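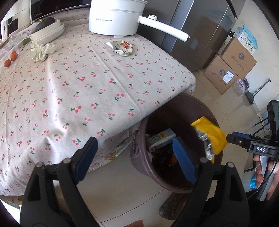

A mesa da copa, com a toalha de cerejinhas e a panela elétrica.

Pesquisar no site Buscar

3 de agosto de 2024 – por Corina Onu

A Pamilum procura uma pessoa paciente e bem-disposta para nos ajudar a manter em ordem a copa da casa, onde almoçam quase 30 colegas. O trabalho é simples, mas pede carinho: recolher embalagens e lenços da mesa, esvaziar o lixo, varrer o piso, guardar a louça e achar lugar para as caixas de papelão encostadas à parede – e para as frutas também, claro! São 14 horas por semana, com almoço incluído. Não pedimos experiência. Escreva umas linhas sobre você a Ksawery Kurek ou passe na sala 901, que teremos muito gosto em conversar.

23 compartilhamentos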